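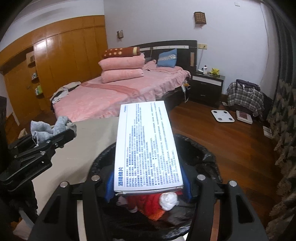 Fig. 6.1 Small cardboard packaging at the bedroom bin. The large characters, 酒精棉片, mean "alcohol cotton pads." Black liner, rim folded over.

Chapter 6
Bedroom Waste: What Goes, What Stays, What Gets Asked About

Before you start: reread the list of room types in Chapter 2. Bring gloves and a marker. Draft pages for this chapter were revised 1st March, so if your copy has the old sorting table, swap it out.

By the end of the chapter you should be able to
- line a round bin so the bag doesn't slide down
- sort paper, plastic, cloth and care products at the bedside
- read enough off a package to know what it held, even in a language you don't speak
- decide when to stop and ask

Key words: liner, overhang, carton, soft waste, held item, spill tray

6.1 Why the bedroom gets its own chapter

Kitchens are easy. Food scraps, wrappers, done. Bedrooms are mixed. A single bin can have cloth in it, plastic, packaging, and then something that fell off the dresser and was never trash to begin with. Look at Fig. 6.1 again. Red and orange fabric in the bin, a crumpled ball of white plastic on top, patches of bright blue. Is the fabric waste? Can't tell from the color. Can't tell from where it's lying, either. A sock and a rag look a lot alike once they're balled up.

The Hiditz training house keeps a log of items pulled back out of bins before the bag was tied. The last log ran to 2,000 entries and cloth was the biggest group by far. Socks mostly. Pillowcases. One curtain tie, twice.

So the rule for this chapter: cloth gets a second look. Always.

6.2 Lining the bin

Round bins, black bag, rim folded out over the edge. The fold is the overhang. Leave it a hand wide if the bag allows, less on a short bin. Push the air out from the bottom before you let go. A bag with air under it rides up, and the first heavy thing drops it and takes the rim down with it.

Wenero bins have a loose ring that sits on top of the fold. Engelbrecht bins don't, so knot the slack on one side. Either is fine for a bedroom. Do not double-line, it wastes bags and people forget the under one.

Bag color: follow the house plan. Black is general waste in most of the homes you'll work in, but check the card inside the closet door frist.

6.3 Cartons

A carton is any small box a product came in. Three checks, in order.

Empty? Open both ends. Shaking isn't enough, single-wrapped pads hardly make a sound.

Clean? Dry card with nothing spilled on it goes to paper, if the house has a paper bin. Soaked or stained card goes to general.

What was in it? Read the big print. The carton in Fig. 6.1 has its name in large bold blue characters and the rest in dense rows of small blue text, with bracketed headings. You don't need every row. You need the name. Copy it, look it up, or ask the resident. Alcohol pads matter here: unused ones are still good, and they're flammable, so they get put away and kept off radiators. A carton that still has pads in it is a held item. Goes on the spill tray, not in the bag.

Sealed and past its date? Also a held item. The resident decides.

Flatten empty cartons. A stack of 100 flat ones takes less space than a few standing up, you will beleive this after one shift.

6.4 Soft waste and the bed

Beds get in the way of good sorting. A long bedspread with gathered sides hides whatever has rolled under, so lift the hem on the side nearest the bin before tying anything off. Then the far side. Tissues, caps, a slipper.

Don't shake the spread over the bin. Don't rest the bag on the bed, even for a second, even a clean one. Cleaning cloths go in your own caddy pouch, never on the rim of the bin where they look like waste to the next person in.

The Clustar checklist (inside back cover) puts the bed before the bin. Older editions had it the other way around. Use the new order.

Try it
Line a round bin. Put in two pieces of paper, an empty carton, a clean rag and a sock. Trade with a partner. Sort the partner's bin onto a tray, mark the held items, then write one line for each about who you'd ask. Keep the sheet, it's needed again in 6.7.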